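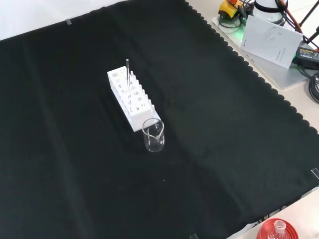
Breltwood Shopper file photo

Print this page | E-mail this page

Household Tips: Getting the TV room ready for the fall shows

By October most of the new series have started and the late-night shows are back from their summer reruns. The TV is on more hours a day than it was in July. A free afternoon is enough to do most of what follows. You will need two clean microfiber cloths, cotton swabs, a soft paintbrush, masking tape and a pen.

Cleaning the screen

Turn the set off and let it cool. A dark screen shows the dust better. Wipe with a dry microfiber cloth from the top down, using almost no pressure. Most of what is on there will come off dry.

For fingerprints, dampen a corner of the cloth with distilled water and wring it out hard. Wipe the spot, then go over it with the second cloth. Do not spray anything on the screen itself. Liquid runs down to the bottom edge and gets in behind the panel. Window cleaner with ammonia is out, and so are paper towels, which can scratch the coating.

Use the paintbrush on the vents in back. If you have a vacuum with a brush attachment, hold it an inch away and let the paintbrush knock the dust loose.

Remotes

Take the batteries out first. Rub the case with a cloth barely dampened with rubbing alcohol, and go between the buttons with a cotton swab. A wooden toothpick gets the crust out of the seam. If there is white or green powder in the battery compartment, put on gloves and clean the contacts with a swab dipped in white vinegar, then with one dipped in plain water. Leave it open overnight before the new batteries go in. Change both batteries together.

If you use a universal remote, write the set-up code on masking tape and stick it inside the battery door. Ours is a Dreto and the code for our set is 2224. Yours will be different, and it is in the booklet you probably threw away. Before you pay for a replacement remote, look at the row of buttons along the top. Half the time the remote has been switched over to run the DVD player and there is nothing wrong with it.

A strip of hook-and-loop tape on the side of an end table keeps the remote out of the couch. Put the soft side on the remote so it does not scratch your hand.

Hearing what people are saying

Talk shows and sitcoms are easier to follow than dramas, but complaints about mumbling come in for all of them. Try these before you buy a sound bar.

Look in the sound menu for a setting called "voice," "speech," "news" or "clear dialogue." Turn off anything labeled "surround" or "theater" if you are only using the speakers in the set. Pull the TV forward so that it sits at the front edge of its shelf, as long as the feet are fully supported. The speakers on most flat sets point down or back, and a deep shelf swallows the sound.

If commercials are much louder than the show, look for "auto volume" or "volume leveling." It is not perfect. It does help with late-night shows, where the band comes in loud after every break.

A rug between the couch and the set takes some of the echo out of a room with a bare floor. Curtains help too.

Captions

Captions on live shows run a few seconds behind. You cannot fix that at home. You can change the size and the background, though, and many people never look for the menu. It may be under "accessibility" on the set, or in the cable box, or in the streaming app, and a change in one place does not carry over to the others. White letters on a solid black background are the easiest to read from across a room. If the captions cover up the guest's name, see whether your box lets you move them to the top.

Recording shows

A cable recorder that is nearly full will start erasing the oldest shows without asking, or it will quit recording altogether. Go through the list before the season gets going. For a nightly talk show, set it to keep only the five newest episodes. Set anything that follows a football game to run an hour over.

For awards shows and live specials, record the program after it as well. It costs you nothing but space, and the last award is the one everybody wants to see.

Do not keep the recorder inside a closed cabinet. They run warm all day, even when the TV is off. Leave a hand's width above it and never stack anything on top.

Old tapes

Many of us have a box of VHS tapes of shows recorded off the air, with the commercials still in them. Store them standing on end like books, fully rewound, away from heat registers and outside walls. A hall closet is better than a basement or an attic. If a tape has been in the cold, let it sit in the room for a day before you play it.

Look through the little window before you put a tape in a machine. White fuzz or specks on the edge of the reel may be mold. Bag that tape and keep it away from the others. It will dirty the heads, and then the next tape will pick it up.

Number the tapes and keep the list in a notebook. Labels fall off -- the glue on the old ones dries out -- so write the number on the plastic case too. If you plan on having them transferred, pick out the ones you want first. Shops charge by the tape or by the hour, and six hours of a soap opera costs the same as six hours of a wedding.

Cords

Unplug everything once a year and wipe the cords down. Flag each plug with a folded piece of masking tape and write on it what it belongs to. When the cable company asks you to unplug the box, you will not shut off the clock and the lamp finding it. A picture of the back of the TV before you unplug it saves a lot of time. Bundle the extra length with twist ties, loosely.

A surge protector wears out. If the little "protected" light has gone dark, replace the strip even though it still gives power. Look for a joule rating of 1000 or more for a TV and a box or two. Do not run a space heater off the same strip.

Snacks and the couch

For a finale or an awards night, put an old flat sheet over the couch and tuck it in deep. Serve popcorn in coffee filters. They stand up on their own and soak up some of the butter.

Butter on upholstery: blot it, cover the spot with cornstarch and leave it for an hour, then vacuum. Repeat if you can still see it. If a shadow is left, use one drop of dish soap in a cup of warm water, dabbed on and blotted off.

Red wine or fruit punch: blot with a dry cloth, then cold water, then blot again. Work from the outside of the spot in. Check the tag under the cushion first. An "S" means no water.

Salsa on a light rug: lift the solids with a spoon before you do anything else. Rubbing drives it in.

Light in the room

A lamp behind the set, or off to one side of it, is easier on the eyes than a dark room. Use a low-watt bulb with a warm color. If you see the lamp in the screen, move it until you don't. For daytime shows, a light-blocking shade on the one window across from the TV does more than turning up the brightness.

Readers with a tip of their own can mail it to Household Tips, Box 3453, Breltwood. Please keep it to one page.

Print this page | E-mail this page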